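The Case for the Shallow Basket

By Gwenllian Vaughan
2023-03-01

My grandmother kept her fruit in a deep glass bowl with a foot on it, the kind you get for a wedding and feel you have to use. It was a lovely thing, and it was also where pears went to die. You would lift off the top layer of apples, all shiny and hopeful, and underneath there would be something brown that had been a plum in September. She would laugh, tip the whole business into the compost pail and start again, and I grew up believing this was simply how fruit worked.

I have been thinking about that bowl because I finally gave up on mine. For years I had a big blue one from Porkia, a shop I still miss, and it sat on the counter next to the mail and the keys and, more often than I like to admit, swallowed both. What replaced it was a pair of shallow baskets, and they have changed the way we eat in our house more than any cookbook has (and I own a lot of cookbooks).

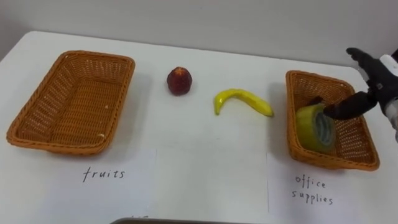 The beauty of a shallow basket is that it can't hide anything. You can put one layer of fruit in it, maybe a layer and a half if you are feeling bold, and after that things start to roll off, so you stop buying more than you will eat. I like a rectangle better than a round one, too, because it tucks up against a wall and leaves you somewhere to set down a cup of coffee. Two baskets in the same orange-tan weave look like they belong together even when they are doing different jobs, and a sheet of paper with "fruits" written on it in black marker settles any argument over which job is which. I used to think labels were fussy. Then I lived with two teenagers, and I now feel that a label is one of the kindest things you can do for another person. Ours started on paper and stayed on paper, mostly so I can change my mind. The second basket has been bread, then onions, then snacks for the car, and each time all it took was a marker.

As for what goes where, I keep bananas out of the basket altogether if I can manage it. They bruise if you look at them wrong, and they hurry everything else along, which is wonderful when you have a hard avocado and guests coming, and not so wonderful the rest of the week. Peaches I leave out on the counter, stem end down, with a bit of air between them, until they give a little near the top. Then they go in the refrigerator and get eaten within 2 days, over the sink if they are any good. Apples will keep much longer in the cold, so I only put out as many as we might want before the weekend and top them up from the drawer.

Shopping for baskets is a pleasure, and I would urge you to take your time over it. I found mine at Huỳnh, a narrow little housewares store where the stock goes right up to the ceiling and you have to ask for the pole. They were 12 dollars apiece. Vendeo has something very close for 40, in a prettier box, and I did pick it up and put it down again several times. Whichever way you go, run your thumb along the rim and feel for loose ends, then set the basket on a flat shelf and give the corner a push. If it rocks in the store, it will rock at home.

Real rattan is lovely, and it does not care for being soaked. A dry brush gets into the weave nicely, followed by a barely damp cloth, and then an hour by an open window. The plastic kind can go straight under the faucet, and if you have small children I would get the plastic kind and never think about it again. Either way, do it when the basket is empty, every week or so. Crumbs travel, even when you could swear no bread was ever near the thing.

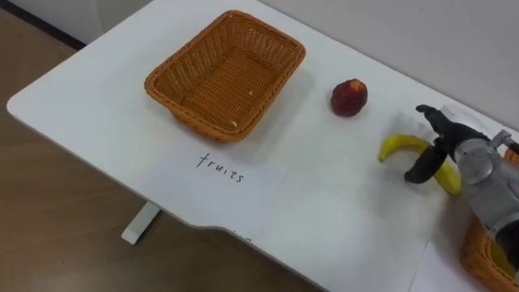
A peach and a banana on a white tabletop, beside an empty woven basket.

That weekly emptying has turned into a small habit I look forward to. On Saturday morning I take everything out and spread it on the table – the good, the doubtful and the lemon that has been there since I don't know when – and decide what happens to each piece. Soft bananas get peeled and go into the freezer for muffins. Wrinkled apples get chopped into a pan with butter and a spoonful of brown sugar. The lemon usually wins another week. It takes me about as long as the kettle does, and by the time the tea is poured I know what we have, what we need, and whether there will be muffins on Sunday.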